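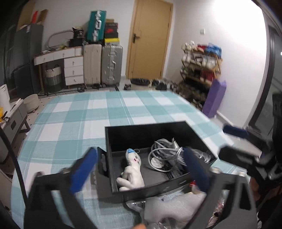 Urkon Hand-Held Gripper, two-finger, padded
List price 2,806 per unit, before tax. Finger pads sold separately after the first set.

Reviewed for the Ravia equipment list by Cledwyn Probert

What you are paying for
The Urkon is a gripper you hold and work yourself. It has no arm and no motors to move it about. Sturkolby, who sell it, say it lets you gather handling data in ordinary homes at a fraction of what a full robot costs. The price part is true. Whether the data is any use to you depends on the robot you mean to train later, and the sales sheet is very quiet about that.

What comes in the box
One gripper, one cable, one set of pads, a printed quick guide. The carry case is extra. So is the mount for your own camera, which I think is cheeky at this price.

The bundle
Sturkolby also offer the gripper with a year of support for 3,976. We asked what support covers. Wenceslao Camacho rang them twice and got two different answers, one of which left out pads altogether. Get it in writing before you sign.

Running costs to put in the budget
Pads wear. The maker says to change them after 30 hours of use and I would plan on that figure until you have your own.
Operator time. Tidying a bedroom is slow work when every item has to be picked up with two fingers – cables are the worst, soft toys the easiest.
Storage for recordings, which no quote we saw included.
A spare. If one unit breaks on a Thursday, your operator is idle until the following week.

Compared with the Boonchu
The Boonchu is lighter and the trigger is nicer. Its pads are glued on, so a worn pad means sending the whole thing back. For that alone I would take the Urkon, though without much joy.

Our advice
Borrow or hire first. Buy 2 only if your trial recordings have been played back on the robot you intend to use, and leave the support bundle off the order.

Lead time: orders placed now ship in May, according to Sturkolby.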